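小型单柄炖锅的锅盖配合与手柄连接件使用性能调查
课程设计报告
2018年7月 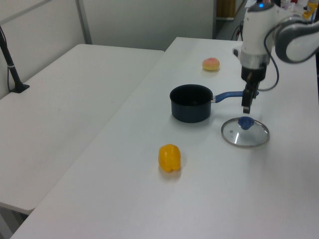

Grenix 小组在中期讨论时提出，锅盖直接平放在台面上会留下冷凝水，应当把“揭盖后的放置”也列入考察内容，只测锅体得不到完整的使用结论。本组接受了这一意见，在原有三项测试之外增加了锅盖放置测试，见第4.4节。

1 课题背景

单柄炖锅是小户型厨房中使用频率较高的炊具，常用于煮制一至两人份的汤、粥、果酱和蔬菜配料。与双耳汤锅相比，单柄锅便于单手移动和倾倒，但重心偏置，手柄与锅体的连接处长期承受弯矩。玻璃锅盖可在不揭盖的情况下观察锅内状态，其缺点是质量较大，盖钮受热后不易抓握。

本课题来自“日用器具结构分析”课程，任务是选取一件常见炊具，对其结构、使用过程和主要缺陷作出说明，并提出一项可以实施的改进。本组选择了深蓝色单柄小锅及配套玻璃锅盖，锅柄和盖钮均为蓝色，锅柄靠近锅体的一端为一段较短的金属连接件，锅盖外缘包有一圈细金属边。

2 研究范围

研究对象限于锅体、手柄、连接件和锅盖。加热器具的效率、锅内涂层的成分以及食品安全指标不在本报告范围内。

试验用食材为黄甜椒和桃。选择甜椒的原因是其切块后体积变化明显，适合判断锅内有效容积；桃含糖量较高，熬煮时易起泡，适合观察锅盖与锅口之间的溢出情况。两种食材均在试验当天购入，未经冷冻。

样品共两套，型号相同，分别记为A锅和B锅。A锅购自 Sarorlow 日用品店，为新品；B锅由 Grolla 公共厨房提供，已投入日常使用，具体使用时间没有记录。由于缺少B锅的原始数据，两者之间的差异只能作为参考，不能直接归因于使用磨损。

3 试验条件与方法

3.1 场地

试验分两处进行。冷态测试在白色长台上完成，台面平整，便于观察锅底和锅盖的接触情况。加热测试在 Grolla 公共厨房的电炉上完成，使用同一个炉位，档位固定为中档。

3.2 仪器

电子秤、游标卡尺、接触式温度计、弹簧测力计、量杯、秒表、吸水纸。弹簧测力计使用前经过调零。温度计的探头用耐热胶带固定，每次更换测点后等待读数稳定再记录。

3.3 加水量

各项加热测试统一加水500毫升。该水量低于锅口，搅拌时不溢出，也能浸没切块后的甜椒。补充容积测试时另行逐次加水，不与加热测试合并。

3.4 操作顺序

（1）锅体和锅盖清洗后擦干，在室温下静置。
（2）称量空锅、锅盖及加水后的总质量。
（3）测量锅柄连接处的间隙，左右各测一次。
（4）加热至沸腾，加盖，转为保持微沸。
（5）保持40分钟，其间不揭盖。
（6）关闭加热，测量盖钮、手柄中段和连接件表面的温度。
（7）揭盖放置，检查水迹。

4 试验过程与结果

4.1 手柄受力

单手握持锅柄末端提起加水后的锅体时，手腕需要施加较大的反向力矩。握持位置向锅体方向移动后，操作负担减轻，但手指离金属连接件更近，加热后不宜采用。

用弹簧测力计在锅柄末端施加竖直向下的载荷，观察空锅是否倾翻。A锅和B锅在空锅状态下均可被较小的载荷压翻，加水后稳定性明显提高。由此可知，空锅加热或仅放少量油时，手柄被碰触引起的倾翻风险高于装有汤水时。

B锅连接处可感觉到轻微松动，用螺丝刀紧固后松动消失。A锅未出现此现象。拆下B锅手柄后，在连接件内侧发现水垢，说明清洗时有水进入连接处。本组认为水垢本身不会直接造成松动，但会妨碍紧固面贴合。

4.2 锅盖与锅口的配合

锅盖在锅口上可以自由转动，转动过程中无卡滞。用薄纸条沿锅口逐点检查，A锅各点夹持力接近，B锅有一处纸条较易抽出。将两只锅盖互换后，这一处仍出现在B锅锅口，因此偏差应来自锅体口沿。

互换锅盖的检查是在整理数据时补做的，补做时锅体已冷却。加热状态下口沿是否发生进一步变形，本次没有测量。

4.3 加热保持

甜椒切块后入锅，微沸保持阶段能透过玻璃观察到水面和食材。盖面内侧很快形成水滴，影响观察，轻敲盖钮后水滴回落，视野短时恢复。桃的熬煮采用去核切块，未去皮。糖液浓缩后起泡明显，泡沫到达锅口后从盖边渗出，A锅渗出位置不固定，B锅集中在4.2节所述的间隙处。

加热结束时，连接件温度最高，盖钮次之，手柄中段最低。连接件没有隔热覆盖，操作者若习惯靠近锅体握持，容易触及该部位。盖钮短时可以徒手抓握，持续抓握则有明显不适。

4.4 锅盖放置（补充项目）

按照讨论意见，比较三种揭盖后的放置方式：盖钮朝上平放于台面、盖钮朝下倒放、斜靠在锅柄上。

盖钮朝上平放时，锅盖稳定，金属边与台面接触，冷凝水沿边缘流下，在台面上形成环形水迹。放置后再次盖回时，边缘可能带入台面上的杂物。

盖钮朝下倒放时，冷凝水留在盖内，台面较干净，但锅盖只依靠盖钮支撑，稍受碰触即发生摆动。再次拿起时需要托住边缘，热锅盖不便操作。

斜靠在锅柄上时，占用台面最小，锅盖容易滑落，且水滴会流到连接件附近，加重4.1节提到的进水问题。该方式不推荐。

5 改进方案

本组没有改动锅体，只针对锅盖放置和手柄握持提出两项附加件。

第一项为锅盖支架，暂定名 Somogyi 支架。支架由底盘和两根竖向挡杆组成，锅盖以接近直立的姿态插入挡杆之间，冷凝水汇入底盘。底盘设有倒水口，可单独取下清洗。挡杆间距按锅盖金属边的厚度加余量确定，余量过大时锅盖向一侧倾斜，过小时插入困难。首个纸板模型的挡杆偏低，锅盖上部重量超出支撑范围，加高后该问题消除。

第二项为手柄限位环，套在手柄靠近连接件的一侧，用于提示握持边界。限位环采用耐热硅胶，外径略大于手柄，手指向前滑动时可以触及。目前仅完成尺寸图，尚未制作实物。

项目材料支出合计2,736卢比，包括A锅、两种食材、支架试制材料和测量耗材。B锅为借用，不计费用。测量仪器由课程实验室提供，也不计入支出。

6 误差与不足

样品数量不足是主要限制。两套样品的来源和使用状态不同，无法进行重复性分析。弹簧测力计由手动牵引，加载方向难以保持严格竖直。接触式温度计受探头贴合程度影响，弧面上的读数偏低，因此本报告只比较测点之间的高低次序，没有列出具体温度。

食材方面，桃的成熟度不一致，较软的果块更早散开，起泡时间也随之提前。甜椒切块由两名组员分别完成，块的大小存在差别。后续如重复该试验，应改用固定浓度的糖液代替果块，食材试验作为验证项目单独进行。

支架模型为纸板制作，遇水后变软，只能用于判断尺寸和稳定性，不能评价耐久性。正式样件计划在8月制作，材料拟采用不锈钢丝和可拆底盘。

7 结论

（1）所测单柄小锅在空锅状态下抗倾翻能力较弱，装水后改善。使用时手柄应转向台面内侧。
（2）金属连接件是加热后温度最高的握持相关部位，并且存在清洗进水现象，应定期检查紧固状态。
（3）B锅锅口存在局部配合偏差，熬煮高糖食材时溢出位置与该偏差一致。
（4）锅盖平放稳定但留下水迹，倒放不稳，斜靠易滑落。直立式支架可以同时解决水迹和占用台面的问题，其耐热和耐久性能有待正式样件检验。

附录A 清洗与保存记录

每次试验结束后，锅体冷却至可徒手接触再清洗，未使用金属丝球。锅盖金属边与玻璃交界处用软毛刷清理，熬煮桃之后该处残留糖液较多，需用温水浸泡。B锅归还前重新紧固手柄，并将连接处内侧的水垢清除。A锅与纸板模型保存在课程储物柜内，锅盖与锅体之间垫吸水纸。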